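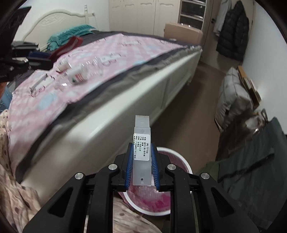 The bedrooms of Derkdale have turned out to be a pretty good school. For the past few months, people in town have been tidying up with a black two-jawed gripper in one hand, picking up whatever is lying around and putting it somewhere better, while a small camera on the tool takes it all in. The recordings go to Rornitz, a young company with a couple of rooms over a bakery, where they become lessons for a robot arm that has never seen a bedroom in its life.

I spent an afternoon up there in April, and I'll admit I had pictured something grander (glass walls, maybe a lab coat or two). What I got was a kettle, a long table and a great many clips of other people's laundry. The project is called Udarero, and when I visited it had recordings from 29 homes. One of those homes had sent in 363 pickups, and 282 of them were good enough to keep. The rest were dropped, mostly for the hand moving too fast, or a thumb over the lens!

What they want is ordinary stuff, and plenty of it. A slim plastic case, frosted white with a printed sticker across the middle, is a lovely thing to learn from. The blue ribbed pads have to meet it on both edges, and there isn't much width to play with. Behind it you might have a bin with a pink liner, a checked sheet with a bottle lying on it, a puffer jacket hung on the door, a suitcase past the foot of the bed. All of that goes in too, and the folks at Rornitz would be rather upset if you cleaned up first.

I had a go myself, of course. Roughly 20 minutes in, my wrist was complaining and I had moved one sock, a comb and the same pen four times over. You start to notice how much your fingers do without asking you, like that little tilt before you lift, or the way you slow down just before touching something thin.

Next on the list is kitchens, starting with the drawers.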